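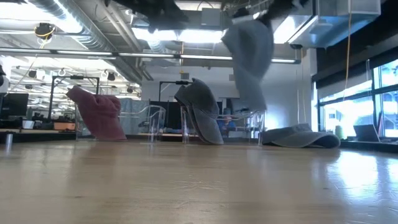
Cloths on the long table: one dusty rose-red, the others grey.

Tromton Cloths: read me first

Hello! I'm Kai-wen Ho and I look after this folder, which is a collection of pictures of plain cloths being hung, draped, dropped and generally messed about with on a wooden table. If you've come for neat folding, you want Wai-kit Pan's folder next door (it's called Furov, and he irons everything).

What's in it

There are 1,000 pictures in 41 folders, one folder per session. Each session has its own notes file, a plain text thing I typed up the same afternoon, so please forgive the spelling. I've put down the colours and how the cloths started out, plus anything I changed halfway through.

The words I use

"Draped" means the cloth is over something, very often the back of one of the clear acrylic chairs. "Flat" means it's lying on the table, and I count it as flat even when it's badly rumpled, which Wai-kit thinks is cheating. "Hanging" means it's up in the air and not touching the table. "Standing" is for a bunched cloth that rises up in a tall fold, like the rose-red one.

Things that will trip you up

The grey cloths look very alike! I labelled them left to right in each picture, so grey 2 in one picture might be grey 3 in the next. Sorry. If you need to follow a single cloth through a session, start with the rose-red.

Clear chairs are lovely and a complete pain. You mostly get shiny outlines and leg edges, so the chair labels are my best go at it and I wouldn't measure anything from them. The table picks up light from the windows too, and a few of my early outlines wandered off along the shine. I've redone the ones I spotted.

Folders 3 and 5 use the old label names from Tasix. There's a list of old and new names in the notes for folder 3.

Still to do

Redo the chair labels in November, and add Wai-kit's striped tea towels if he ever hands them over. Found a mistake? Send me the folder number and the picture name and I'll fix it, usually on a Friday.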